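Ticket 1793 - Left gripper lags during handover teaching
Product: Grekilano two-arm teleop kit
Opened by: Tài Châu
Handled by: Nghĩa Âu
Status: Solved, left open for comments

Tài Châu wrote:
Hi all! First of all, I love this kit. We went from unboxing to teaching both arms by hand in one afternoon, and the whole lab keeps finding excuses to come take a turn at the controllers.

Now the problem. I'm recording a handover task: the right arm picks up a small gray box, brings it to the middle, and the left gripper takes it. Driving either arm alone feels great. With both going, the left gripper closes late. I squeeze, I wait, and by then I've already started opening the right hand, so the box drops. Out of 203 recorded tries I kept very few.

Tried so far:
- restarted both controllers
- swapped the left and right hand controllers (lag stays with the left arm)
- slowed the arms down to half speed (no change)
- new battery in the left controller (no change)

Nghĩa Âu wrote:
Great report, and the controller swap was a smart test - it clears the hand controllers. Could you post the view from the head camera with the right arm holding the box and the left one open? Also please open the Usora console, run the delay check on each arm, and paste the numbers.

Tài Châu wrote:
Sure! Both arms are parked just short of the handover. Left is open and waiting, right has the box.

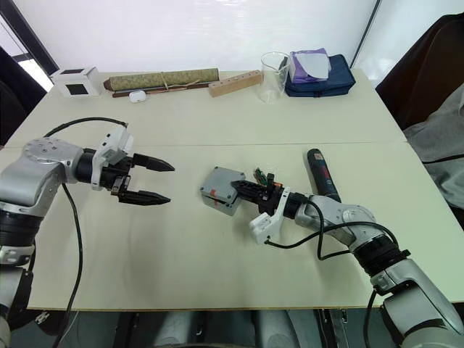 Jenport, June

Delay check, first run:
right arm, move: OK
right arm, grip: OK
left arm, move: OK
left arm, grip: SLOW, 381 ms

So the left arm itself keeps up fine and only the grip command is late. I was sure it would be the whole arm.

Nghĩa Âu wrote:
Beautiful, that narrows it down a lot. I like the pose too - grippers facing each other across the middle, and a nice wide opening on the left one.

Next I'd look at the smoothing setting. In Usora, go to Hands > Left > Grip and read me the value next to "Smooth input". It should match the right hand.

One more thing while you're there. The cable on the left gripper makes a pretty big loop over the joint housing. I don't think it has anything to do with the delay, but watch it when you roll the wrist. A soft tie further down the arm is plenty.

Tài Châu wrote:
Found it!! Right is 0. Left is 800. I remember now, I turned it up on the first day when my hand was shaky and I kept crushing a paper cup. Then I forgot all about it.

Set it to 0, saved, restarted the session. Delay check says OK on all four lines. I did a handover straight away and it went through on the first squeeze. What a feeling! The left hand just does what mine does now.

Nghĩa Âu wrote:
Wonderful! Two tips before you record more:

1. Throw out the old tries where you waited for the grip. The robot learns your waiting along with everything else, and you'll see it pause in the same spot later.
2. Hold the box with both grippers for a short beat before you open the right one. Keep that beat the same length every time if you can.

If the taught policy hesitates at the middle, reopen this and attach a recording or two.

Tài Châu wrote:
Will do. Starting the new set after lunch, and I'm going to vary where the box starts out. Cable tie is on as well. Thank you!

Comments (3)

holroyd_bench: Same thing here with our kit at Holroyd, except ours was the right hand. Checked the smoothing value and there it was. Thanks for posting the menu path.

mk_arms: Does the setting reset after an update? Asking before I update ours.

Nghĩa Âu: @mk_arms It stays with the user profile, so an update won't touch it. If several people share a profile, check it at the start of each session.

Related tickets
Left and right controllers swapped after sleep
Delay check stops at "waiting for arm"
How many handovers should I record for one task?
Wrist camera cable pulls when the wrist rolls
Deleting bad tries from a saved set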